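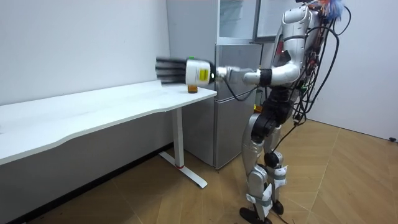 About Plascombe

Hi, I'm Sarita Bansal, and I review books. Mostly memoirs and family histories, with the odd biography when the library hold comes through at last. Plascombe started as emails to my friend Thitima Mahawong, who'd moved up the coast and missed arguing with me about what we were reading. She kept forwarding them to people (without asking, thanks Thitima!) and eventually it was easier to put them on a website.

There are three of us now. I do the memoirs, Thitima does anything in translation, and Beathag MacLeish covers crime and whatever has a boat on the cover. We disagree a lot. When Beathag and I both reviewed Petchrat, a novel I adored and she threw across the lounge room, we ran the two pieces side by side and got more mail than we'd had all year.

How we choose

We buy or borrow nearly everything. If a publisher sends us a copy we say so at the top of the review. We get nearly 200 offers a year and take up very few, so please don't be hurt if we're slow to answer, or if we never get to yours. We don't do star ratings. I tried them for a month in July and spent more time fretting over half stars than writing.

If I give up on a book I'll tell you what page I was on. I don't think you should have to finish something dreary to have an opinion about it, though Thitima reads every last footnote and thinks I'm a disgrace.

The newsletter

It goes out on Saturday morning to 2,373 readers, and it's free. You'll get one long review, a few short ones and whatever we've been squabbling about. Mayuree Khamphan edits it and takes out most of my brackets (you should see the drafts).

Writing for us

Yes please! We'd love more poetry and more kids' books, as none of us is much good at either. Keep it under 3,800 words, tell us if you know the author, and don't give away the ending. We pay a small flat fee when the piece goes up. Send it through the contact form with "Review" in the subject line and Mayuree will write back, usually within a fortnight.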